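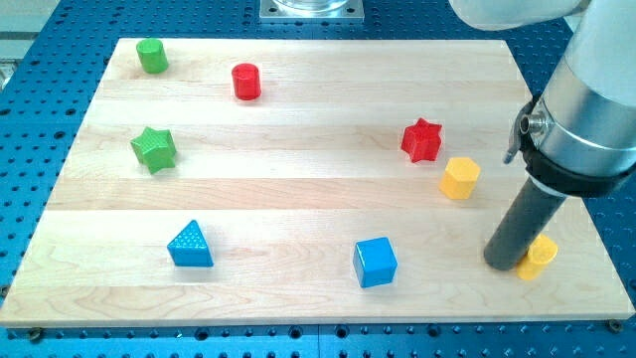 Section 4: Setting up the board and blocks

Right, you've got the Grikel set out of its box and checked off against the packing slip, so now we get to the bit I enjoy most. Setting up takes me less time than making a cup of tea, but the first go is always slower, so give yourself a clear patch of table and don't rush it. I wrote these steps for the maple board. If you have the older Kasberg tray with the raised lip, skip to Section 6, as the order is different and you'll only get cross with me.

What you need

The maple board, planks running left to right as you sit
The coloured blocks (cylinders, stars, the triangle, the cube and the hexagon)
A dry, soft cloth
The layout cards, if you're playing from cards

Placing the board

1. Wipe the table first, then the underside of the board. Grit under maple will mark both of them, and I've got the scratches at home to prove it.

2. Lay the board flat with the planks going across you. You'll see faint streaks and seams in the wood, and these make handy guidelines later on (Jin-sol Seo, who drew the layout cards, used them as her rulings).

3. Press gently on each corner. If it rocks, turn the board around end for end and try again before you blame the table.

4. Leave a margin of bare table along the left and along the edge nearest you. You want somewhere to rest your wrist.

Note: on a table with fixing holes, you can put a small dark screw near each of the two front corners. Mine is set up that way and I like knowing where the near edge belongs. Finger tight is plenty.

Setting out the starter layout

We call this one the Scatter. It looks like somebody tipped the blocks out, and that's the charm of it, but every piece has a spot.

5. Stand the green cylinder at the far left, close to the back edge of the board. Put the red cylinder to its right and a touch nearer to you.

6. Put the green star down on the left, below the green cylinder. It lies flat, dimpled face up. The red star goes on the right side, pretty well level with it.

7. Stand the yellow hexagon up on its end, just nearer to you than the red star and a little to the right. It'll catch the light on its flat sides, so it's an easy one to spot when you're checking your work.

8. Now the near half. The blue triangle goes on the left with its bumpy face up and a point aimed away from you. The blue cube sits right of centre, closer to your edge.

9. Last of all, stand the yellow cylinder toward the near right. I leave this one until the end every time – it's the one my sleeve knocks over.

Caution: the cylinders roll like mad once they're on their sides. If you have a toddler or a dog about, set them down last and pick them up first. Small blocks are a choking hazard for children under three.

Checking the layout

10. Lean back and look at the colours. You should have a pair of greens on the left, a blue on either side of the near half, and the yellows over on the right. The reds are the ones people get wrong, usually by pushing the cylinder too far across. It belongs up near the middle, well clear of the star.

11. Check the gaps. Your fingers should fit around any block without bumping its neighbour. If they don't, nudge the blocks outward and keep the overall shape of the layout.

12. If you're playing from cards, find card 19 and lay it beside the board. That's the Scatter, drawn from your side of the table.

Tip: Yoshinori Nakajima sets his up from the near edge going back, which is the exact opposite of what I've written above, and his always looks tidier than mine! Try both ways. The only thing I'd ask is that two people playing together agree on one before they start.

If something's missing

Have a look under the board first, then in the folds of the box liner. Single blocks can be ordered from Thygesen, and the part number for a replacement star is 416 in either colour. Please tell them which colour you want, as I forgot to once and waited until October for the right one. The spare screws come in a bag marked 300.

Looking after the wood

Dry cloth only for everyday dust. Keep wet cups off the maple, and store the board flat with nothing on top of it. Pack the blocks in their own bag so they don't dent the surface. Oiling is covered in Section 9.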